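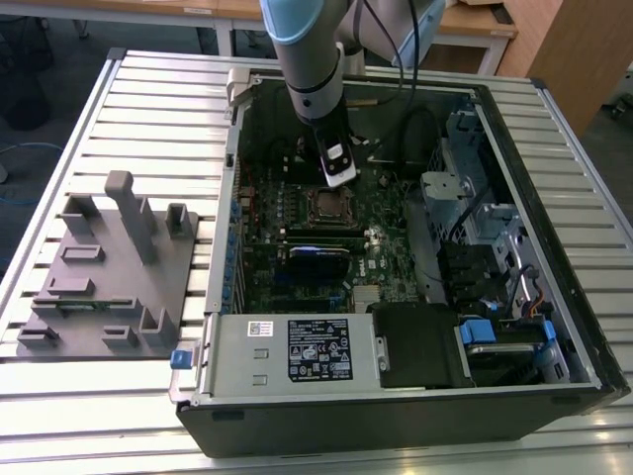
The Lotness disassembly cell: a bench arm for the end of a computer's life

Most of the machines that reach a refurbisher are desktop towers of a few well-known designs, and most of the value in them sits in parts that can be taken out by hand in a few minutes. Memory, processor, drive, power supply. The work is simple and dull, and it is hard on the fingers. It is also the work that the Lotness cell is sold to do.

Lotness is the product name. The maker is Nijs, a small automation firm that until last year sold mainly fixtures and grippers to other integrators. The cell is its first complete system, and it is offered in two forms: as a kit, for workshops that already own a suitable arm, and as a leased service with installation, training and a maintenance visit in each quarter. We spent four days with a leased unit at Malen, a refurbishing workshop that has had it on its floor since August.

What is in the kit

The kit consists of a two-finger gripper, a set of fingertip pads, a slatted aluminium worktable, a printed fixture plate and the software. The arm is extra unless the cell is leased. The gripper is black and fairly narrow, which matters when it has to pass between a drive cage and the edge of a motherboard. The pads are white and are treated as a consumable. Nijs supplies them in bags of 50 and suggests changing a pair when the edges begin to round. Malen changes them at the start of each week, whatever their state.

The tower goes on the table on its side with the side panel already off. Removing the panel is still a job for a person. So is cutting any cable tie, and so is anything that involves a screw, as the kit has no driver. Nijs has said that a driver tool is planned but has not given a date or a price.

Beside the tower sits the fixture plate, a grey 3D-printed part with raised posts and slotted blocks. Small boards and modules are put into its slots on edge, so that the arm can pick them up again in a known position. The files for the plate come with the kit, and a buyer with a printer can alter it. Malen has reprinted its plate twice, first to move a U-shaped holder and then to make one slot slightly wider. The material is stiff enough, though the narrow posts will not take a knock from a case being slid across the table.

Setting up

Installation took most of a day. The table must be bolted down and levelled, after which the arm is taught the position of the plate by touching a few of its posts. This routine is well written and hard to get wrong. Teaching a new model of case is slower. The operator guides the arm by hand to each part, closes the gripper, and enters the direction of removal and a force limit. Marijke Desmet, who runs the cell at Malen on most shifts, says that a new tower takes her a little under two hours from start to first unattended run.

“The first one took me all day,” she says. “Part of that was the manual. It tells you to set the force limit and then explains what the force limit is eleven pages later.”

Once a case has been taught, it can be saved and shared. Nijs keeps a library of taught cases, open to all lease customers and sold by yearly subscription to kit buyers. It held more than 40 cases when we looked. Coverage is good for office towers, including several from Dell, and thin for small-form machines and anything built from separate parts.

At the board

The processor socket is the most awkward position in the case. The arm has to come straight down over it, and the retention frame and lever leave little room for error. The lever is sprung, so the gripper has to press it down and outwards before it can be raised, and it must not be let go halfway. Nijs handles this with a slow arc and a low force limit. Over our four days the routine completed on most attempts. Where it failed, the fingertips slid off the end of the lever and the arm stopped and called for the operator. We saw no bent pins that could be put down to the gripper, but our stay was too short to say anything about the rate over a year.

Memory is easier. The cell opens the clips, grips the module by its upper edge and lifts. The lift is done in small steps from one end to the other, much as a careful person would do it. The module then goes to the plate.

Power supplies are the weak point. The unit is heavy for this gripper, the casing is smooth, and the cable bundle gets in the way. Where the case has a release tab the arm can press it, but the supply itself is best taken out by hand. Nijs lists this as an “assisted” step. A workshop that strips mainly for power supplies should look elsewhere.

Cable routing on the arm deserves a mention. The cable to the gripper runs along the outside and hangs in a loop near the tool. In a deep case this loop comes down with the gripper, and it can catch on brackets. Desmet has added a clip of her own. Ineke De Haan, product manager at Nijs, says that a shorter cable will be supplied with units shipped after 6 October 2026, and that existing customers can ask for one free of charge.

Speed and cost

The cell is not fast. A practised worker at Malen takes out processor and memory in well under half the time. The case for the machine rests on hours: it can be left on one job while the operator opens the next tower. Malen put 300 towers through it in its first full month, with one person running the cell and doing the manual steps. Vasilică Stoica, who owns the workshop, considers this acceptable and expects it to rise. He would not say what the lease costs him. The listed rate depends on the arm chosen and the length of the contract, and Nijs quotes on request.

A rival system from Lisau costs more and includes a screwdriver and a tool changer. It also needs a guarded enclosure and a good deal more floor space. The Lotness cell runs slowly enough to be approved for open use in many workshops, subject to a local risk assessment, which the buyer must arrange.

Software and support

The software runs in a browser. It is plain and quick, and shows the current step, the force reading and the reason for the last stop. Logs can be exported as ordinary text files. There is no way to edit a single step without reopening the whole sequence – a small fault, but one met every day. Support was good. Two questions sent during our stay were answered within the hour, both by the same engineer.

Availability

The kit and the lease are both available now, directly from Nijs. Delivery is quoted at six weeks for the kit and ten for the leased cell. Spare pads, plates and cables are held in stock. The driver tool, when it comes, is expected to fit existing grippers with a change of mounting ring.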